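We use cookies to improve this site. Accept | Manage

Pladeck household trial: October progress report to Skoltstead

The bed-making work is behind the plan you funded, and I'd sooner say so now. 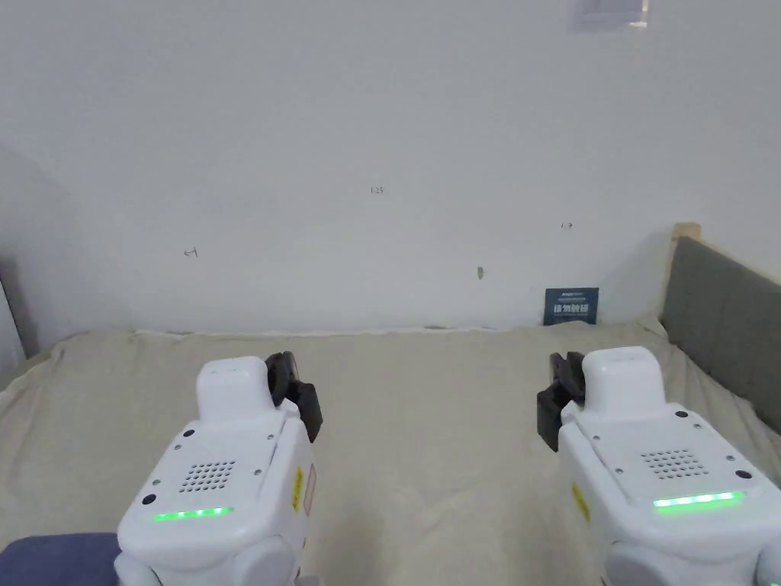

Paired grippers over the bed, Pladeck trial

Of 100 attempts at spreading the sheet, 40 met our standard. Wan's sales sheet promises a made bed. I have yet to see one I'd pay for.
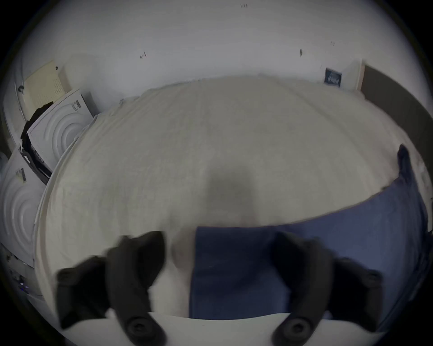
Page last changed: October, 4:40 pm

Dark blankets against a pale sheet are the easy case. We haven't tried white on white.

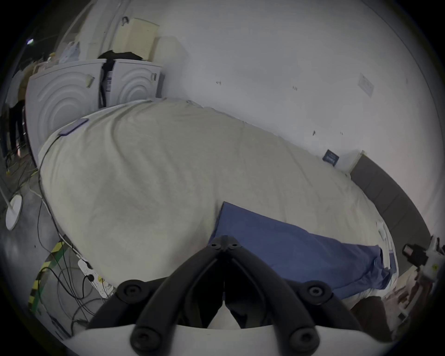

I can't support the $2000 extension for pillowcases yet. Homes are untidy, and a phone left charging on the duvet is ordinary clutter any machine must handle. Ours has no plan for it. I recommend eight more sessions on sheets, then a decision.

Gayan Kodikara

Contact | © Pladeck | Back to top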